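Carnunthorpe open day: progress note for the Prado fund

The open day took place in February at our Carnunthorpe site, with 139 visitors over the afternoon. The main demonstration was small-parts sorting with hand-held grippers, using a divided plastic organizer box.
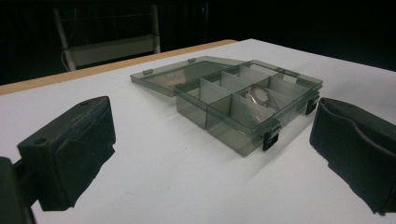

Did the open day stay within the grant? The final cost was 80 dollars under the amount approved, and we ask to carry that over to the Isthorpe visit.

Visitors watched in groups of up to 17. Two-handed work drew the most questions, mainly on training time. 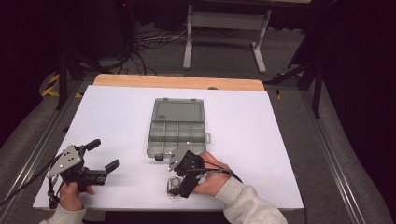

Feedback forms are being typed up and will go in with the next report.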